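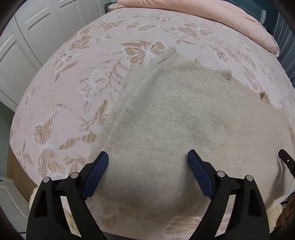
News > Workshop > Hands and Grippers

March, by Stamatia Zacharopoulos

Well, we finally did the finger comparison people kept asking me for! If you've been reading these pages for a while you'll know that Drollico, our little group in Meststead, has been using hand-held grippers for clothes for a good while now, and that I complain about the fingers more or less every time I write. So this month Vangelis Economou and I sat down with two sets of pads, the Tsakiris ones we've always had and a new set from Woltach, and put both of them through the same job. The job was knitwear, in a bedroom, on a made bed. I picked it, and I regretted it by the second morning.

The short version is that the Woltach pads won, but by less than I thought they would, and I'm not throwing the old ones out.

We did 300 tries altogether, split evenly between the two sets. A try meant bringing the open gripper down over a sweater, closing on an edge, lifting it clear of the bedspread and holding it up while the other person said "one, two, three" out loud (very scientific, I know). If the knit slid out before three, it was a miss. If we came up with a pinch of bedspread as well, that was a miss too, and we wrote it down separately, since that's the mistake that drives me up the wall. You think you've got a nice clean hold and then the whole bed comes along with it.

With the Tsakiris pads we had 43 misses. With the Woltach pads we had 11. That looks like a knockout on paper, and I did a small dance in the hallway when Vangelis added it up, but then we went back through the notes and it got a bit more complicated. Nearly all of the Tsakiris misses were on thin, flat stretches of knit where there's nothing for the fingers to get hold of. On anything thick the two sets were so close that I wouldn't want to bet my lunch on either. Ribbing was easy for both. Give a gripper a good chunky rib to bite on and it'll hang on all afternoon.

What the new pads are better at is the flat stuff. You can come in low with a wide gap, let the fingers close slowly, and the fabric bunches up between them where before it would just smooth itself out again. I had to slow my hand down a lot to get that, and Vangelis, who is more patient than me about everything, had fewer misses than I did from the start. So some of the difference is really just us learning. We did the Tsakiris half first, and I wish now we'd swapped back and forth. Next time!

The other thing we tried was working with two grippers at once, one on each side of the garment. It's a funny feeling at first, a bit like eating with somebody else's fork. The nice part is that one can hold a fold up while the other goes in for a proper edge, and a raised fold is so much easier to grab than knit that's lying down flat. We didn't count those in the 300 because it didn't seem fair to either set of pads, but if you've got a second gripper sitting on a shelf I'd say get it down and have a go.

A word on cameras, as I know somebody will write in. We kept the same camera position on the gripper for the whole thing, looking out between the fingers, and we didn't touch the settings. I went back and forth on whether to use a plain cover on the bed. Vangelis wanted plain, so the edges would stand out in the video. I wanted a busy print, on the grounds that real bedrooms are full of flowers and birds and heaven knows what, and I won that argument. He has since admitted that looking through the footage was more useful that way (and also that it gave him a headache). Pale knit over a pale background is the hard case, and you do find yourself hunting for the hem. My advice is to look for the shadow along the edge and forget about the color.

Now the gripes. The Woltach pads pick up fluff like you wouldn't believe. By the end of each session ours needed a good going over with sticky tape, and when we got lazy and skipped it the misses started creeping up. They're also a pain to fit. The old ones I can change in the time it takes the kettle to boil, while the new ones had me on the floor with a flashlight looking for a screw. Twice. If anyone from Woltach is reading, a slightly longer screw would make me very happy.

We're keeping the new pads on for everyday clothes and putting the Tsakiris set back on for towels and coats, where they've never given me any trouble. The tally sheets are in the blue folder by the door if you want to go through them yourself, and my handwriting gets worse toward the end, so ask Vangelis about anything you can't read. We'll be doing socks next, at 2 in the afternoon as usual, and there's room for one more pair of hands. Bring odd socks if you have them, we've run out.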